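Betreff: Re: [Strickrunde] Zopfmuster von Marit – wo fängt die Kreuzung an?

Marit Granström schrieb:
> Ihr Lieben, ich sitze seit dem Frühstück an der Jacke und komme
> mit dem großen Zopf nicht zurecht. In der Anleitung steht, man
> soll in der 7. Reihe kreuzen, aber zählt die Anschlagreihe nun mit
> oder nicht? Und wer von euch hat schon mal mit der Fjeld gestrickt?
> Meine fusselt fürchterlich. Solveig meinte, du, Ottar, hättest
> damit mal einen ganzen Pullover gemacht.
> Liebe Grüße, Marit

Liebe Marit, liebe alle,

entschuldige, dass ich erst jetzt schreibe, wir hatten über die Feiertage das Haus voll und ich bin zu gar nichts gekommen, nicht einmal zum Stricken, und das will bei mir ja etwas heißen. Zu deiner ersten Frage: Die Anschlagreihe zählt nicht mit. Ich weiß, dass das in älteren Heften anders gehandhabt wird, aber bei dieser Anleitung beginnt die Zählung mit der ersten Reihe nach dem Bündchen. Du strickst also dein Bündchen fertig, dann die Zunahmereihe (die ist eine Rückreihe, das steht etwas versteckt auf der zweiten Seite), und ab da geht es mit Reihe 1 los. In der siebten wird zum ersten Mal gekreuzt. Wenn du unsicher bist, häng einen Maschenmarkierer in die erste Reihe, dann kannst du jederzeit nachzählen, auch wenn zwischendurch das Telefon klingelt.

Was mir noch aufgefallen ist: In der Größe, die du strickst, sollen es nach der Zunahme 104 Maschen sein. Falls du auf eine andere Zahl kommst, liegt es vermutlich am Randbereich, da habe ich mich beim ersten Versuch auch vertan und alles wieder aufgeribbelt. Es war spät am Abend und ich war nicht gerade guter Laune.

Nun zur Fjeld. Ja, das stimmt, den grauen Pullover für Vilgot habe ich daraus gestrickt, und ich habe 457 Gramm gebraucht, mit Rollkragen. Das Fusseln gibt sich nach der ersten Wäsche fast ganz. Ich wasche von Hand, lauwarm, mit wenig Wollwaschmittel, und lege das Stück danach in ein Handtuch gerollt aus – bitte nicht wringen! Beim Trocknen wird der Zopf erst einmal ganz platt aussehen, davon darfst du dich nicht erschrecken lassen. Am nächsten Morgen mit den Fingern ein wenig nachformen, dann steht er wieder schön plastisch da.

Noch zwei Bilder:

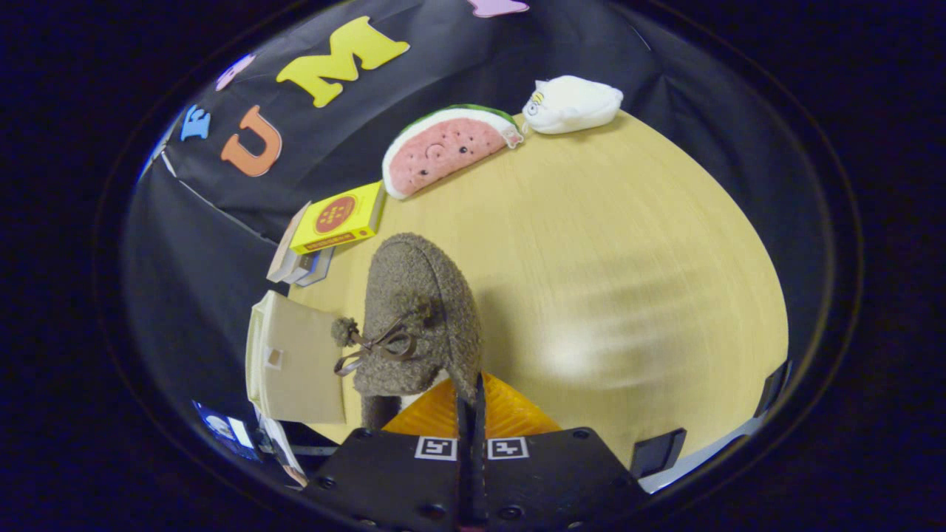
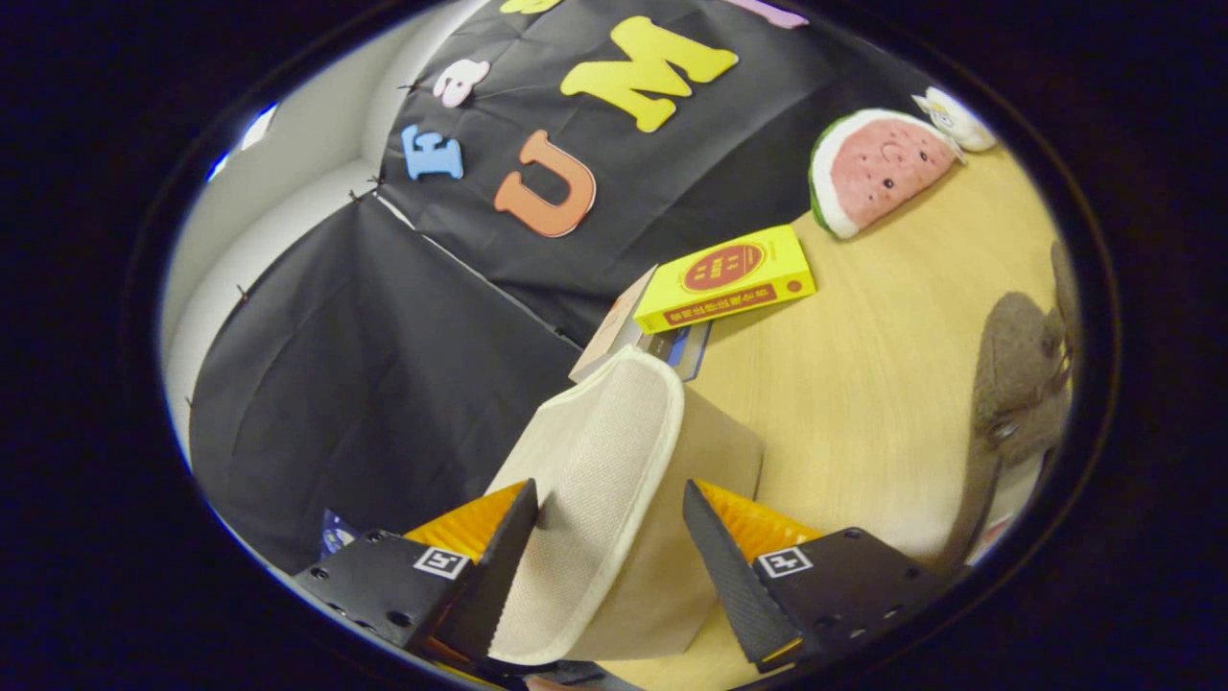
Aber zurück zum Zopf. Manche von euch schwören ja auf die Hilfsnadel mit dem Knick, ich nehme lieber die gerade, und zwar eine halbe Nummer dünner als die Arbeitsnadeln. Die Maschen leiern beim Abheben dann weniger aus. Wichtig ist nur, dass du dich bei der linken Hälfte der Jacke an die gespiegelte Kreuzung hältst, also Hilfsnadel vor die Arbeit, und bei der rechten Hälfte hinter die Arbeit. Das hat Tormod bei seiner ersten Jacke verwechselt, und nun laufen beide Zöpfe in dieselbe Richtung. Er trägt sie trotzdem, und ich finde, sie steht ihm sehr gut.

Falls dir die Fjeld doch zu kratzig ist, würde ich es mit der Litance versuchen. Die Lauflänge ist ein wenig anders, du müsstest also unbedingt eine neue Maschenprobe machen, am besten gleich im Zopfmuster und nicht glatt rechts, weil sich das Gestrick durch die Kreuzungen doch kräftig zusammenzieht. Ich habe noch zwei angebrochene Knäuel in Dunkelgrün liegen, die bringe ich dir gern mit, für eine Probe reicht das allemal.

Und dann wollte ich noch fragen, wie wir es im Mai mit dem Treffen halten. Solveig hatte Tunport vorgeschlagen, was ich sehr schön fände, dort kann man bei gutem Wetter draußen sitzen und der Kuchen ist hervorragend. Für mich wäre der Nachmittag am besten, gegen drei. Schreibt doch bitte kurz, wer mitfahren möchte, in meinem Wagen ist noch Platz.

Ach ja, Vilgot: Dein Rundstrickseil liegt immer noch bei mir, das lange. Ich habe es in den Korb zu den Sockennadeln gelegt und bringe es dann auch mit.

Seid alle herzlich gegrüßt
Ottar (Hovland)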